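About Bilamlow

Bilamlow provides shared desks, meeting rooms and network services to small firms and independent professionals in Kudimdale. The company was founded by two former office managers who believed that a place of work should be well kept, simply furnished and ready for use when the door opens. It currently serves 233 members at 2 locations, the original rooms on Chien Street and the larger Vestow building.

Members may reserve a desk by the day or by the month. Tables at Vestow may be placed side by side for joint work and separated again when a member requires a desk alone. Mail is sorted each morning, and members are notified when a package is received. 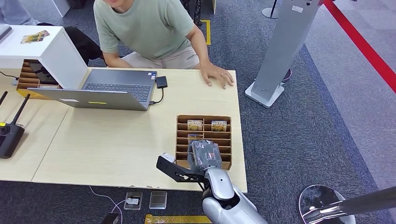
Laptop and wireless router on adjoining tables.

The Vestow building has 93 desks, all of them included in the wireless network plan. Members are responsible for their own computers and power adapters. Staff will assist with connection problems between 8 a.m. and 6 p.m.; outside these hours, requests may be left at the front desk and will be answered the following morning.

Bilamlow also maintains a reference library of 2,000 trade and business titles, open to members and to residents of Kudimdale. Applications for membership are accepted throughout the year, with the exception of August, when the Chien Street rooms are closed for cleaning and repairs.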